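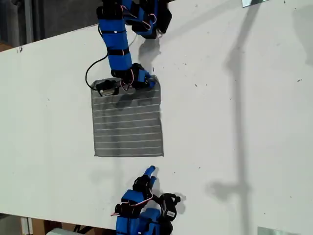 Chapter 6
What a Success Rate Leaves Out

Most papers on cloth folding end with one number. A method folds the towel so many times out of 24, the rival method manages fewer, and the reader is asked to believe that something has been learned about folding. This chapter asks what such a number is worth, and the short answer is less than its authors hope.

Take the Molto method, which learns from recorded demonstrations. The first report claimed that 2000 of these were enough to teach a pair of cheap arms to fold any small cloth. The test set held 3 cloths, all much the same size. "Any" was doing a great deal of work in that sentence, and the later Pristano trials, run with the same code, had trouble repeating even the narrower result.
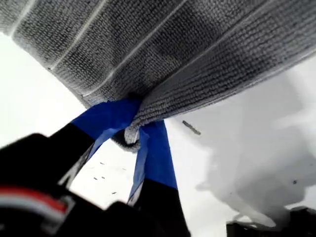
Grasping is where the claims are weakest. A policy is usually scored on the final shape of the cloth, so a pinch that holds by luck counts the same as one that was well placed. Small details of the hardware may matter as much as the learning. Blue tape on the fingertips, wrinkled where it wraps round, is the sort of thing that changes how a finger meets ribbed fabric, yet it rarely earns a line in the methods section. If the tape is replaced halfway through a study, are the two halves still comparable? The Drirkano group reported no such changes. They did not say whether they had looked.

We return to the grasp in Section 6.2, where the Hajdu scoring sheet is used to mark each stage of a fold separately. It has faults of its own — two markers can disagree over when a lift begins — but it does at least show where a trial went wrong.

Before reading on, find a folding paper you trust and write down what it counts as a failure.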